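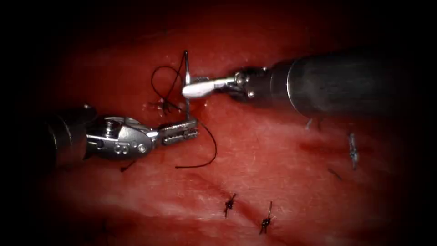
The case for publishing minimum service rosters

When a transport operator and its staff fall out, the public is usually told three things: the date of the stoppage, the share of services expected to run, and a request to travel only if necessary. The second of these is nearly always wrong. I have used the Brirkar suburban lines for most of my working life, and I can't remember a strike notice whose percentage matched what arrived at the platform.

The error has a simple source. A percentage is worked out across the whole network and the whole day. A passenger needs one train, from one station, inside a window of perhaps twenty minutes. If half the timetable runs but all of it runs between mid-morning and mid-afternoon, the figure of one half is correct and of no use to anyone who starts at eight.

The operator should publish the minimum service roster itself. By this I mean the working document that shows which crews are expected to report, which units they will take out, and in what order the services will be restored if more staff come in than planned. It exists already. Control rooms can't run a reduced timetable without one. At present it is treated as an internal paper, and the public gets a summary written by the press office.

Three objections are raised against this.

The first is that a roster would identify individual drivers and guards. It would not, if the duty numbers were published and the names left off. Duty 137 on the Vutura branch is a set of times and places. Anyone who wanted to know who was driving it could stand at the depot gate now.

The second is that the roster changes during the night, so that a version put out in the evening would be out of date by the first departure. This is true, and it is an argument for putting a time on each version. Freight customers have worked from dated and numbered revisions for years. A passenger who can see that revision 2 replaced revision 1 at 03:40 is better served than one looking at a web page that says "updated today".

The third comes from the union side and deserves more care. A published roster shows where the operator is weakest. It might also be used to put pressure on the few staff whose attendance decides whether a line opens. Signallers are the usual case. On the Rostami section a single box controls the junction, and if it is not staffed nothing moves in either direction. Publishing that fact would put a small number of people in an unpleasant position. I would leave signalling duties out and show only the result, line open or line closed, with the hours.

There is a cost. The rostering system on these lines was bought around the year 2000 and exports its data in a fixed-width format that very little modern software will read. Somebody would have to write and maintain a converter. The operator has said in its consultation papers that this should wait for the replacement system, which forms part of a franchise plan running to 2047. I don't think a text file needs to wait that long. The Kident bus company puts its reduced duties on its website as a plain table, and has done so through two disputes.

A published roster also does something for the dispute itself. Both sides now spend the first morning arguing over how many services ran. The operator counts a train that left the depot. The union counts a train that completed its booked journey. With the planned duties on record, either count can be checked against the same list, and the argument can go back to pay and rest days - the matters it was meant to be about.

None of this would make a strike easier to live with for a nurse coming off nights or a parent with a school run across two zones. It would let them know by bedtime whether to arrange a lift. The next round of talks is due in May, and the passenger information code is open for comment until the end of that month. The code runs to forty pages, of which one paragraph deals with industrial action. It asks operators to give "reasonable notice of likely service levels". I would strike out "likely service levels" and write in "planned duties, by line and by hour, with the time of issue".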